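Blocks, Bins and the Lies We Tell at Cleanup Time
Posted 31/05/2021 by Anca Mocanu

Every household with blocks has one enormous tub of them, and every such household has a person who tips the whole tub onto the floor to find a single blue cube. I lived with this system for years. Then I gave up on labels, charts and pleading, and went over to sorting by color.

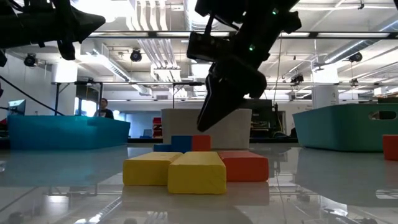
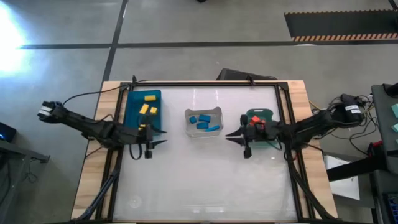
Blocks and bins, two ways: the big blocks on a glossy tabletop first, then yellow in the blue tray and blue in the clear container.

The rule is one color to a bin. You can sort by shape if you like, and I wish you luck explaining to a four-year-old why a short bar is different from a long bar. Color takes no explaining. My nephew had it down before he could put his own socks on.

Don't match the bin to the blocks unless you already own the bins. Yellow blocks live very happily in a blue tray, and they're easier to spot there than they would be in a yellow one. Clear containers are good for the color that always goes missing. In our house that's blue, and I have stopped asking why.

Keep the sides low. A tall bin is fine for storage, but small people will empty it to reach the bottom, and then you're back on the floor with the tub. A tray with shallow walls shows you everything at once. Cutout handles are worth having too - they let a child carry the thing, or at least drag it.

Sort on a table. Carpet swallows the little cubes and your knees will complain. Put the big blocks down first, side by side, and do the small ones after.

For cleaning foam blocks, I use a bowl of lukewarm water with a small squirt of dish soap, a cloth, and 2 towels. Wipe, don't soak. Foam holds water like a grudge, and a damp block shut in a bin will let you know about it by September. Stand them on end overnight before they go back. Scuffs won't come out. I've tried, and so has my neighbor Tudor, who went at his with an eraser and now has scuffed blocks with a dent in them.

If you're buying trays, Kundholm does a shallow one that stacks. Measure your shelf first. Mine is 620 mm wide and the trays I brought home wanted slightly more, so they live under the couch.

Next time: the drawer with the batteries in it.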